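2023-11-17
Adhesive hook trial, second round

Senthil Kartha wants to switch the whole corridor to Zudgate strips because the Flarkum ones "always fail." I've heard always before. The June sheet has 53 hangs on it and no note of who wiped the wall first, so I don't trust it either way.

Painted board, one coat, same tin as June. Half the strips Flarkum, half Zudgate. Pressed each for 40 seconds by the clock.

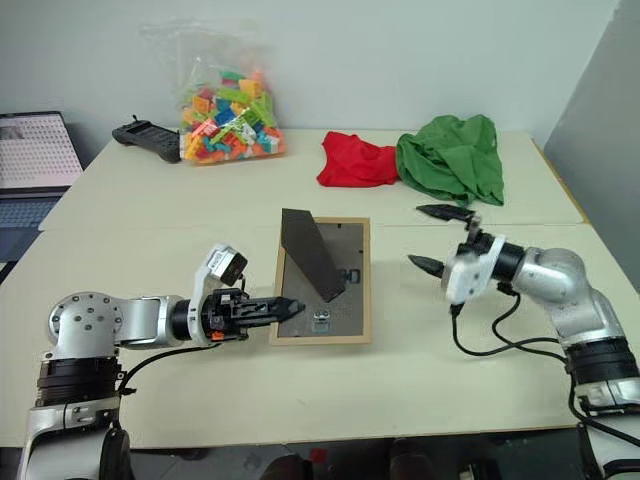
Loaded at 251 g, which is under what either packet claims. The packets give a limit but say nothing on paint type, humidity or how long the thing is meant to stay up. A number without a duration is no use to me.

First loss after 8 hours, a Zudgate. Took paint with it. Senthil says bad patch of board. Maybe, but he didn't say that when the Flarkum ones dropped.

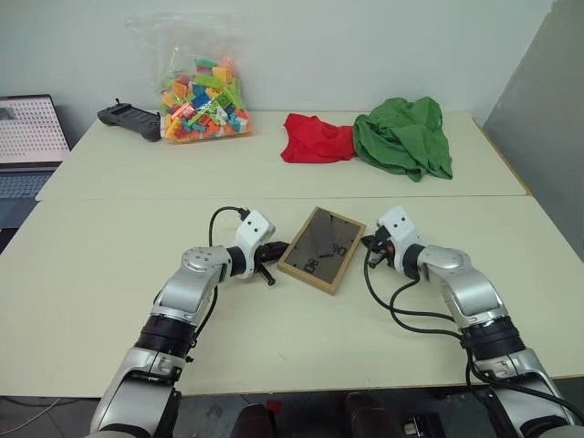

Checked the peeled strip under the lens: nearly all the glue face had paint on it, so the bond held and the paint let go. Then we're testing paint, and the brand argument is mostly noise. Byun primer might settle it. The Inum rep swears by theirs, and would. 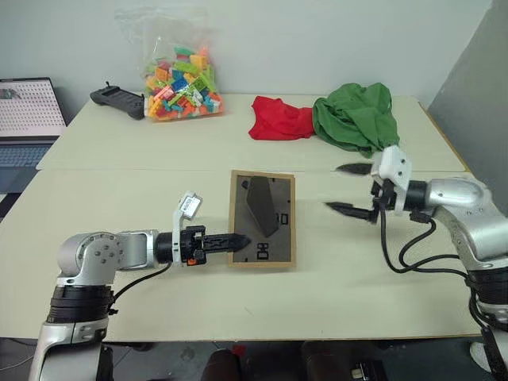

To do
Repeat on primed board, wiped and unwiped.
Write down who presses.
No corridor order until then.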